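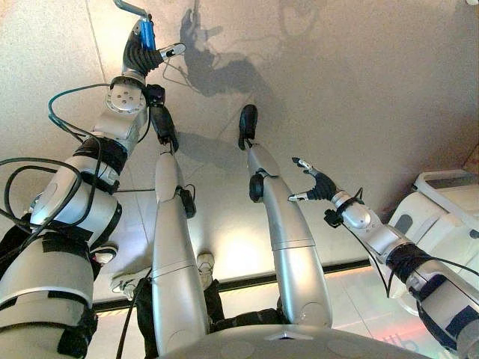

A humanoid robot's arms and legs, looking down toward a tiled floor

Stenik method

5 min read

The Stenik method is a relaxation practice in which a person directs attention to a fixed series of places on the body while breathing at a normal pace. It belongs to the wider family of body scan exercises and is used mainly for everyday tension, trouble winding down at night, and nervousness before exams or public speaking. The method is named after Stenik, the district of Flundadano where it was first taught in evening classes. It is a self-help practice and has no standing as a medical or psychological treatment.

Overview

A full session covers 11 places on the body, called stops. The person sits or lies down, brings attention to the first stop, names the strongest sensation there with a single plain word such as "warm," "tight" or "nothing," and moves on. No attempt is made to relax the muscle or to change the sensation. This sets the method apart from progressive muscle relaxation, in which muscles are tensed and released on purpose, and from autogenic training, in which the person repeats set phrases about warmth and heaviness.

The word "nothing" is treated as a full answer. Beginners often report it for the shins and the upper back, and the teaching materials tell them to accept it and continue.

History

The method grew out of adult evening classes in general relaxation held in the Stenik district. The early classes borrowed freely from yoga, breathing exercises and muscle relaxation, and had no fixed order. Students who tried to repeat the exercises at home complained that they lost track of what came next. The teachers responded by writing out a short sequence that could be learned by heart.

The sequence was first printed as a folded sheet and later as a booklet of 54 pages, issued by the small publisher Bepari. Most of the booklet deals with common difficulties, among them falling asleep partway through, itching, and irritation with the exercise itself. The sequence takes up only the opening pages. A revised edition dropped a chapter on diet, which had little to do with the rest of the text, and added a chart of the stops.

Training courses for teachers began later at the Pullosar center, a retreat house outside Flundadano. The center still runs a course every March. It made two changes to the original teaching. The eyes may be left open, and the session may be stopped at any point without going back to the beginning. Some older teachers in the Stenik district kept the earlier form, and both are in use.

The stops

In the standard order, attention moves from the feet upward:

Soles of the feet
Shins
Knees
Thighs
Lower belly
Lower back
Hands
Upper back
Shoulders
Jaw
Forehead

Left and right sides are taken together. The hands come before the upper back because the early teachers found that students who went straight from the lower back to the shoulders tended to rush. The chest is left out of the standard order. According to the booklet, many people who are anxious already pay too much attention to their heartbeat and breathing, and a stop at the chest made some of them more uneasy. Teachers may add it for students who ask.

Practice

A session is usually done in a chair with the feet on the floor and the hands resting on the thighs. Lying down is allowed, though it is more likely to lead to sleep. Those who use the method at bedtime generally see this as an advantage.

The person stays at each stop for five ordinary breaths. Breaths are not made longer or deeper. If the count is lost, the person simply moves to the next stop. After the forehead there is a short pause, after which the person looks around the room and names one thing in it before getting up. This last part is called the return. It is the step most often skipped at home, and teachers mention it repeatedly in class.

Short form

A short form is taught for use at work or while waiting in line. It keeps only the soles of the feet, the hands and the jaw, with a couple of breaths at each. It is done with the eyes open. Many people who learned the full sequence use only the short form after a while, and opinions differ on whether this should be encouraged. The Pullosar course presents the short form in the first lesson. Classes in the Stenik district hold it back until the full sequence is known.

Group form

In a group, the teacher says the name of each stop aloud and is otherwise silent. Students do not share their words during the session. A short discussion may follow, but attendance at it is optional. Recordings are available, although the booklet advises against depending on them - a person who has only practiced with a recording may find it hard to do the exercise on a bus or in a waiting room.

Terminology

Teachers avoid the word "relax" during a session. The stated reason is that an instruction to relax can turn into a task at which the student may fail. The place where attention rests is a stop, the single word given to a sensation is a label, and a session broken off early is called a short run. The term "block," which is common in some energy-based practices, does not appear in the booklet.

Evidence

Body scan exercises in general have been studied as part of longer mindfulness programs, and it is difficult to separate their effect from that of the other parts. The Stenik method has not been tested on its own in a controlled trial. Support for it rests on comments from students and on its likeness to better-known exercises. Almost 54 students filled in a questionnaire after one series of classes, most of them reporting that they fell asleep more easily. There was no comparison group, and those who had dropped out were not asked.

Criticism

Critics of the method have raised several points. The first is that the fixed order has no known basis in physiology and that any other order might do as well. Teachers tend to agree, and defend the order as an aid to memory. Another concerns the name, which some find misleading, as "method" suggests something more developed than a single exercise. There has also been criticism of the price of the teacher training, given that the sequence can be learned in an afternoon.

Cautions

Close attention to the body does not suit everyone. People with a history of trauma, panic attacks or strong worries about their health may find that the exercise increases distress. The booklet advises such readers to keep their eyes open, to use only the hands and feet, and to stop if they feel worse. Ongoing pain, sleeplessness or anxiety should be discussed with a doctor. The exercise should not be done while driving or operating equipment.

See also

Autogenic training
Body scan
Breathing exercises
Progressive muscle relaxation

Last revised Jun 23, 2018

Contact us | Copyright and terms of use | Back to top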